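Test Users Wanted: Jolter Tabletop Sorting Kit

Jestinden is looking for people to try out the Jolter kit before it goes on general sale. Jolter is a small robot arm with a base, a camera mount and teaching software. It is meant for packing and sorting light goods on an ordinary table: office supplies, craft items, spare parts, small retail orders. We want to know how it holds up with people who have never set up a robot before.

Sessions run at our Barrera Street workshop on weekday afternoons and evenings, starting in March. Each participant comes in for 2 sessions of up to three hours each. You can pick your own slots as long as they are at least a week apart.

What you will do

In the first session you unpack the kit, follow the printed setup guide and get the arm to its home position. A staff member is in the room but will only step in if there is a safety issue or you have been stuck for more than 10 minutes. After a break you do a set of packing tasks by hand, at your normal speed, so we have something to compare the arm with.

In the second session you teach the arm one of the same tasks using the Miren software that comes with the kit. You then let it run, correct it when it goes wrong, and fill out a questionnaire. There is a short interview at the end, usually 15 to 20 minutes.

Who can apply

You must be 18 or older and able to stand at a table for up to an hour at a time, with breaks. Both hands are used in the packing tasks. You should be comfortable reading instructions in English and using a laptop.

No programming experience is needed. If you have worked with robot arms as part of a job or a degree, please say so on the form. We have 17 places left in the beginner group and a smaller number for experienced users.

People who pack orders for a living or run a small shop from home are especially welcome.

Pay

Participants receive a flat $120 after the second session, paid by bank transfer or prepaid card. If you attend only the first session, you receive $45. Parking is free behind the building. We do not cover travel.

Items and recording

All goods used in the tasks are supplied. They are everyday things like pencil cases, pens and staplers, sorted into divided cardboard boxes.

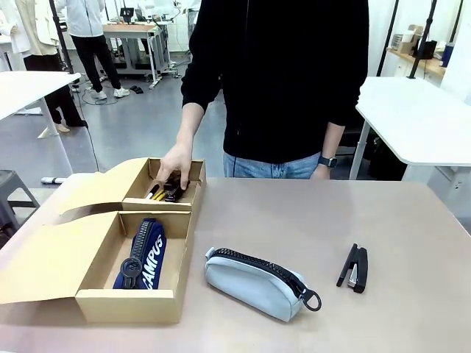 The work tables are recorded during all tasks. Recordings are used by the product team to improve the setup guide and the software, and you will be asked to sign a consent form before you start. You can withdraw at any time up to two weeks after your last session, and we will delete your recordings.

Long sleeves are fine for the hand tasks but must be rolled up when the arm is powered. Please wear closed shoes.

How to apply

Fill out the short form at the front desk or ask for it by email. Include your available days and any experience with similar equipment. Quote reference 876 in the subject line.

Questions about scheduling and pay go to Halima Nwosu. Questions about the kit or the tasks go to Tonantzin Xolalpa. We reply to all applicants within a week.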